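About Flukton

Flukton plans and fits out work surfaces for small packing rooms, sorting rooms, school workshops and toy libraries. We do the layout, the surface preparation and the line marking, and we supply the bins that stand on the finished surface. We do not make furniture. Most of our clients already own good tables and need them organized.

The company was started by Beril Aydoğan and Gerrit Shabalala, who had worked together in a parts store where every bench was laid out differently. They wrote a two-page marking standard for that store. The standard is still the basis of what we do, though it has grown to 60 pages, most of them drawings.

How a surface is laid out

Every job begins with a survey. We record the length, width and height of each table, the reach of the people who use it, and the direction from which goods arrive. From this we draw a plan at one-to-ten scale. The client signs the plan before any tape is put down. Changes after signing are possible but are charged by the hour.

The surface is cleaned and left to dry overnight before marking. We work on plain matte finishes wherever the client has a choice, as gloss finishes throw glare back at the user and make colored lines harder to read at a low angle.

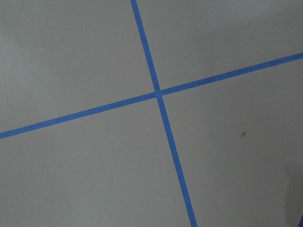 Line marking is done by hand, with a straightedge and a steel tape measure. Blue painter's tape is our standard material for temporary layouts: it reads clearly on gray, with clean edges, and two strips laid across each other give a crossing that can be found again quickly. A line does not have to be square to the table. Slanted lines are acceptable where the plan calls for them, provided they are straight and lie flat for their full length. Tape is pulled lightly and pressed down from one end. Wrinkled sections are lifted and replaced, never smoothed over.

Temporary layouts stay in place for a trial period agreed with the client. During the trial the users write down every occasion on which a line is in the wrong place. We then either move the line or confirm it. Permanent marking, in paint or inlaid strip, is quoted separately – many clients keep the tape and simply renew it when it wears.

Product lines

Horrocks is our range of bench layouts for packing and dispatch. A Horrocks layout divides the bench into an incoming side, a working area and an outgoing side, with a fixed place for each bin. It is suited to benches used by one person standing.

Nilturik is the range for schools, nurseries and toy libraries. The zones are larger, the bins are lower and there is less marking overall. It was developed by Jamie Lambert, who ran a toy library before joining us and still handles every Nilturik survey personally.

Both ranges are drawn on the same 90 mm grid, so that a bin position from one can be used in the other. Our drawing archive holds 1,049 layouts, indexed by table size and by type of goods. Existing drawings can be adapted for a new client at a lower fee than a new plan.

Bins and contents

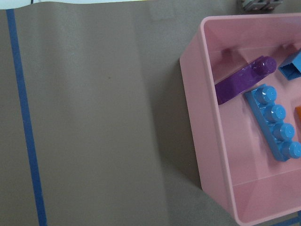

Bin selection follows the goods, and goods that are light but bulky cause the most trouble. Large building blocks for toddlers are a typical case, because a few of them take up a lot of room and they do not settle when poured. For these we specify an open-topped rectangular bin in smooth plastic with rounded corners, which is easy to wipe out and has no sharp edge at hand height. A pastel pink bin stands out well against a gray surface, and with a line of blue tape off to its left the boundary can be read from the other side of the table. The strip of surface between the line and the bin wall is kept for sorting and should not be used for storage.

Bins are specified by internal size. Manufacturers often quote the outside dimension at the rim, which can be misleading on a bin with sloping sides. We measure the floor of each bin ourselves and enter that figure on the drawing. Color is agreed with the client and is then fixed for the whole room: one color, one class of goods.

Soft surface covers, such as mats and heavy paper, are permitted under both ranges. They should be laid flat and allowed to relax before tape is applied. Slight waves are tolerated away from the lines. The cover must be replaced if a crease crosses a marked boundary.

Care and renewal

Each client receives a care sheet with the finished drawing. Surfaces are wiped with a damp cloth and a mild soap. Solvents are not to be used near tape. Small marks and specks on the surface are of no consequence unless they fall on a line. Our renewal visits are made in October, when most of our school clients have settled into the year and know which zones they use.

People

Dennis Tunstall is responsible for surveys and drawings. Tanner Beaulieu runs marking and site work, and trains client staff who want to renew their own lines. Beril Aydoğan handles quotations. Gerrit Shabalala maintains the marking standard and the archive.

Bins and tape are supplied through Famemano, our sister company, which also sells to the public. Orders received before noon leave the same day. For a survey, send us the table dimensions, a short list of the goods handled and the number of people who work at each table.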